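How to test a robot demo against a real chore

Jozef Geerts

Every few months someone sends me a clip of an arm folding a towel and asks if the housework is sorted. My usual reply is a set of steps. You can run them at your own kitchen table or on a packing bench, and they take 30 minutes.

Step 1. Pick one dull job and write down where it starts and where it stops. "Put the frame together" is too vague. "Parts in the drawer, finished frame on the shelf" will do.

Step 2. Do the job yourself with your fingers restricted. Thick gloves are fine, kitchen tongs are better. Handheld grippers are best if you can borrow a pair. 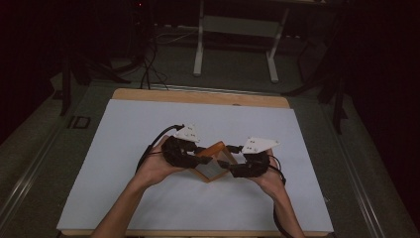

Issue 2, page 209

With a gripper on each hand, even a light wooden piece held at a tilt is a two-handed matter. Watch how often you want to shift your hold, and how much of that you normally do by feel.

Step 3. Write down every time you cheat. Steadying the part against your chest counts. So does looking away and carrying on.

Step 4. Now play the demo again. Who set the parts out? Is there a cut just before the awkward bit? Does it show the drawer being opened?

Step 5. Ask the seller for one full run with no edits, at normal speed. I asked Wekimport in August and got a brochure.

Jelle Verschueren at the Tastham workshop thinks I'm too hard on them, and says a machine that does half a job still saves half a job. Perhaps, if somebody isn't standing next to it doing the other half. I'll change my mind when I've seen one clear my table.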